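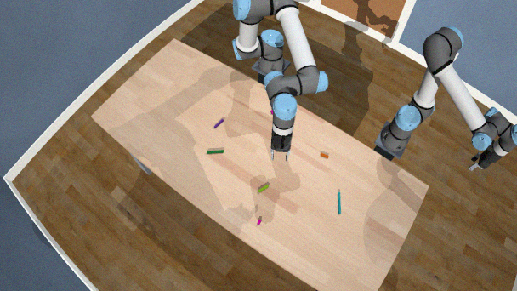
Small colored blocks on a long wooden table, in a computer rendering.

I had been in Toltlow for less than an hour when a man in the diner asked me which side I was on. I said I was on the side of the pie. He didn't laugh, so I ordered coffee too and let him talk.

What he wanted to talk about was the county clerk's race, which would put most people to sleep anywhere else. In Toltlow it has split churches, bowling teams and at least one marriage (I met both halves, separately, and liked them both!). The last election was settled by 177 votes, and the losing side spent that whole winter saying the count was crooked. A recount in January moved the total by 2. That should have been the end of it, and of course it wasn't.

Anoma Kodikara has worked in the clerk's office for 30 years and is now running to lead it. She drove me around in a car full of yard signs and granola bar wrappers, waving at everybody, including the folks who pointedly didn't wave back.

"I know their dogs," she told me. "I've notarized their wills. And they think I'd steal from them?"

Her opponent, Thắng Văn, surprised me. I'd pictured a shouter, I guess, after the flyers I'd seen stapled along Bonham Road - all capital letters and exclamation points. But he's soft-spoken and a little shy, and he wouldn't tell me the old count was stolen. He wouldn't tell me it was fair, either. I asked him three different ways while he ate a turkey sandwich.

"People have questions," he kept saying. "I respect that they have questions."

I pushed him on it. Which questions? He mentioned the drop box outside the Ivanyshyn hardware store, and then said he had never seen anything wrong there himself. I wrote that down and underlined it.

The two of them debated on 18th September in the school gym over in Leda, the next town up the road, and I got there early enough for a seat near the fan. Kodikara brought binders. Văn brought his mother, who sat in the front row and glared at me whenever I wrote anything. Somebody yelled about the Capitol, somebody else yelled back, and the moderator banged on a lunch table until they quit.

Afterward I found my friend from the diner in the parking lot, looking for his keys. A poll taped up by the gym door had Kodikara at 52 percent, and I asked him if he'd accept it should she win by that much.

He thought it over for a good long while. "Depends who's counting," he said, and then he asked if I needed a ride back.

I took it. We talked about his knees the whole way.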